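Montoya Community Help > Home and Office > Boards, Paper, Pens

Grey haze on framed whiteboard after erasing, board used flat on a table

Posted by Catríona Carroll, Thu 9 December

Board is a Listholm with an aluminium frame and grey plastic corners, 700 mm on the long side, bought in September. It has no wall mount and lies flat on a table all day. I use it for large capitals, letter spacing and stroke practice, with the letters drawn, erased and redrawn many times in a session. Marker is a fine black Erkeck, the ordinary dry-erase type. Eraser is a standard felt-bottomed block.

Faults as follows.

Erasing leaves a grey film. It does not come off with the block, only moves.

The end of a stroke sometimes fades out before I lift the pen. The lower end of the C is the usual place. See the A and C below, with the B position left blank.

Water on a paper towel reduces the film but it is back the same day.

I would like to know whether the surface is worn out or only dirty, and whether using the board horizontally makes any difference. Replacing it is possible but I would need the same size because of the storage slot. 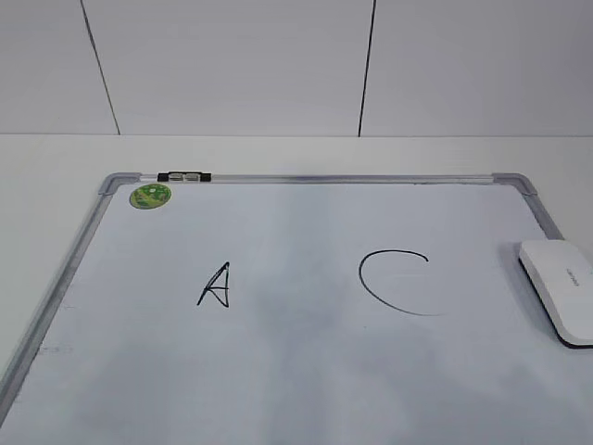
2 answers

Leire Mateos
Marked as accepted

Two separate problems, so treat them separately.

Film. Dry-erase ink is pigment in a solvent with a release agent. When the solvent evaporates the pigment should sit on the release agent and lift off as dust. A loaded felt block can't hold any more dust and smears it back over the surface. On a vertical board part of the dust falls to the tray. On a horizontal board it stays where it is until you wipe it off, so position does matter, although it is the smaller factor. The block is the larger one.

Procedure:

Brush or vacuum the felt. If it is still black and shiny after that, replace it or the pad.

Wipe the whole board with isopropyl alcohol on a microfibre cloth, working from one end to the other and turning the cloth often. I use Kistier board fluid, same result, costs more.

Wipe again with a cloth dampened with plain water to take off the residue. Dry with a third cloth.

Leave it 30 minutes before writing.

Do the corners as well. Dust packs in where the plastic meets the metal and gets dragged back out on the next wipe. Take any magnets off first and clean under them.

Fading stroke. Fine-tip markers feed poorly if stored tip up. Store horizontally, cap fully home. If a long curve still fades at the end after a night lying down, the marker is low or the tip is glazed with film from the board. Wipe the tip on a clean damp cloth and try once more before throwing it out.

Worn or dirty: after the alcohol wipe, hold the board at a low angle to a lamp. Dull tracks that follow old strokes mean the coating is damaged. An even gloss means it was only dirty. Melamine boards wear much faster than enamelled steel ones. A magnet holding on does not tell you which you have, as some melamine boards have a steel sheet behind the face.

The board with A, B and C on it. The pale grey cloudiness over the centre and the right side is residue of the sort I mean, and the black strokes are perfectly legible on top of it. I would not condemn a board on that evidence.
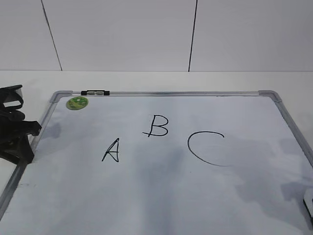 Can methylated spirits be used in place of isopropyl?
It can, on the writing surface, with the window open. Keep it off the plastic corners and rinse with water afterwards, as the dye in some brands leaves a tint.

How often should the full clean be done on a board in daily use?
Once a week is enough if the block is kept clean. Do a dry microfibre wipe at the end of each day.

dkw_fitter

Just get a new one. Mine went grey and I tried toothpaste and it was worse. Enamel is the go if you can afford it. Someone at work goes over old marks with fresh marker and wipes straight off, does work on the dark ones.

Comments on this answer

Leire Mateos: Toothpaste is an abrasive, don't use it on melamine. Overwriting is fine for marks left on too long. It does nothing for a general film.

Catríona Carroll: Did the alcohol wipe and vacuumed the felt. Cloth came away quite dark, took up to 5 passes on the right half. No dull tracks under the lamp. Will keep the board and replace the marker.

Thread closed to new answers.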